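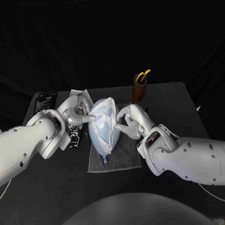 Both hands on the balloon and the bag, mat underneath.

Jul 9, 2026

I've had a few messages asking how I keep the two-arm cell going between sessions, so I'm writing it down while the last round of work is fresh. Most of it is dull. I'll start with the table and finish with the wrists, which take up most of my time.

The cell is a table with a black cloth behind it and the robot standing at the near side. I call the whole thing Nirka, after the folder name on the first computer I used for it, and the name stuck. The task at the moment is a balloon and a thin plastic bag. The two hands have to handle the bag on the balloon without popping one or tearing the other. I picked it because it shows up bad finger settings very quickly. A block of wood will put up with a hand that squeezes too hard. A balloon won't put up with much.

The table comes first. I wipe it down, then lay the grey cloth flat in the middle, long side front to back. The edges have started to fray and I trim the loose threads when they get long enough to catch on a fingertip. I did try a rubber mat for a week. The balloon stuck to it and wouldn't turn when pushed, so the cloth came back.

Scissors live in the brown pot at the back, to the right. They have yellow handles, so I can find them against all that black. I use them for threads and for bags that have got past saving. The pot has to stay well back. I once left it a hand's width further forward and the right elbow swing came very close to it.

Next, the cables. There's a thin white one on each side and they are the cause of more stopped runs than anything else I can think of. Before I power up I move each arm by hand through its full reach and watch where the slack goes. If a loop rises off the table and comes near the forearm, I pull a bit back and go again. I don't tape them to the table any more. Tape held the cable still and put all the bending in one spot near the plug, and I lost one that way in the spring.

Then the log. I keep it in a plain program called Gritel, one line per run. It's on run 1101 now, and 459 of those are with balloons. Each line has the run number, the finger settings, and a word or two on what went wrong. "Slipped left" comes up a lot. So does "bag". I ought to have used more than one word for that. 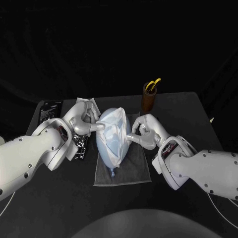
Checking the wrists

Each wrist has a small opening in the white shell where you can see the red wiring. I look in there with a torch every 15 runs, power off. I'm looking for a wire that has shifted towards the joint, or a shiny patch where something has been rubbing. At run 542 I found a rubbed patch on the right side and moved the bundle over with a soft tie. It has stayed put so far. If you do the same, leave the tie slack enough that you can slide it with a fingernail. My first one was too tight and the wrist felt stiff at the end of its turn.

The screws along the arms get a quick check at the same time. I go from the shoulder down to the wrist with the small driver, just touching each one to feel whether it moves. I don't tighten anything that hasn't come loose. Any that has gets a dot of Premura thread paste and a note in the log.

Setting the fingers

I do this with a balloon on the cloth, knot end towards me, and the bag over most of it. The left hand goes first. I bring the thumb in from the side until the rubber just starts to dent, then back it off a little and save that as the limit. Then the same on the right. Doing both together never worked for me, as each hand pushes the balloon into the other and you end up with two wrong numbers.

The bag makes the right hand harder. Thin plastic slides over rubber, and the fingers can close on a fold and read it as a grip. I've been letting the hand close, wait a moment, then close a touch more. It's slower but the log looks better for it.

Balloons get changed when they go soft. I blow them up to fit a cardboard ring I cut from a Khoury parts box, so they all start the same size. The bag I keep until it splits.

Next job is the left thumb, which has a bit of play in it that wasn't there in the winter. I have the spare joint in a drawer and will write that up once it's fitted.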